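Sorting the blocks

January 25, 2019

I finished sorting the building blocks this week. I've mentioned them before, but only in passing, so I'll write down what I did in case I have to do it again.

The blocks came to me last June from Marites Padilla, who ran a play group in Neltside and was closing it. She had kept them in feed sacks and a couple of cardboard boxes with the bottoms taped. I said I'd take all of them. I thought it would be a weekend of work. The sacks sat against the wall until after New Year's.

Counting

Marites told me there were 1,000 blocks, which was the number on her old inventory sheet. I counted 1,066. She must have picked up extras over the years and never changed the sheet. The breakdown was 456 red, 400 green, and the rest were odd colors from other sets that don't match in size. I counted the greens twice because I didn't trust such an even number, and got the same thing.

I call them red and green, but the red is closer to brick and some of it is plain brown. The green is dark. Under a yellow bulb a dusty green one can pass for black, and I had to pull several out of the wrong pile the next morning. If you do this kind of sorting, do it in daylight or change the bulb first. I changed the bulb on the third day.

Bins

I started with plastic tubs and gave up on them. The blocks have weight when there are enough of them, and the sides of the tubs bowed out so the lids wouldn't close. Gholamreza Hashemi had told me to get metal ones to begin with. He keeps all his hardware in metal and has for as long as I've known him.

The ones I use now are open grey metal bins, bought used from Dauda, the salvage place out on the Tornach road. They're worn on the bottom where the finish has rubbed down. I don't mind that. I looked at some new ones and they cost a good deal more, and these will get scratched up again anyway. I wiped them out with dish soap and water and left them upside down overnight.

Two things about metal bins. They're loud, so don't drop blocks in from any height if someone is asleep in the house. And they have no give, so a block that lands on a corner can chip. I got in the habit of putting down the first layer gently and after that it didn't matter much.

How I sorted

I tried sorting by size first and that was a mistake. The lengths are close enough that I kept holding two blocks together to compare them, and it took forever. Color first is much faster. You can do it while listening to the radio.

So the order I ended up with was color, then length, then condition. Condition only has two piles. Either it's fine or the edge needs sanding. I had a third pile for a while called "maybe" and it got bigger every night, so I went through it in one sitting and split it between the other two.

I worked with a small number of blocks in the bin at a time. When it's full you only see the top layer and you end up digging, and the ones standing up along the sides get missed. With a few lying flat on the bottom you can see what you have. Analyn Dumlao came over one evening to help and she liked to dump out a whole sack at once and pick through it on the rug. She was quicker than me, but we found greens under the couch afterward.

Packing

The reds and greens are going to Marilou Navarro, who teaches at the Cutbridge school and has shelves for them. She wants them in rows with the long side facing out. I packed the first box loose and everything shifted when I picked it up, so I emptied it and laid them in flat layers with newspaper between. It uses a lot of newspaper. The boxes are heavy and I wouldn't fill one more than halfway.

The odd colors I'm keeping for now. Salamatu Ankrah asked whether her kids could have some, and they can have all of them as far as I'm concerned, but she should look through them first, as a few are pretty beat up.

One of the bins, with three reds and two greens in it:
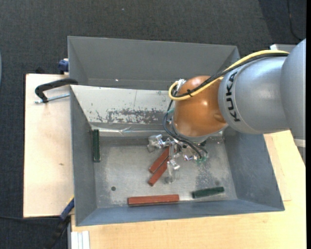 Still to do

Sand the rough ones. I have a sheet of 220 grit that should be enough if I only do the edges.

Call Marilou about a drop-off time. She said mornings before class are best, and to use the side door by the gym.

Take the plastic tubs back, or find something light to put in them. Christmas lights, probably.

Write the real number on the inventory sheet before it goes along with the boxes.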